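December, 4:30 pm. Nalberg club bench, mouse grasp set

Restarted collection after lunch, 128 demos in so far, want 1000 before break. Black mouse is the hard one, shell all facets and holes. Moved the grip to the near end, fingers angled in a V.
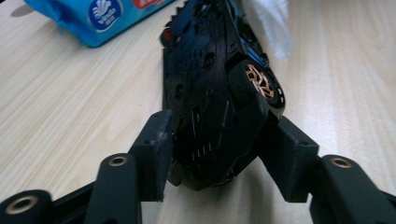 Mouse, near-end grip, both fingers on the sides.

Todo: check left finger, corner scuffed. Pivots ok. Retrain on Guston box tonite, batch 100. Drindach log still misssing two runs, ask before wiping.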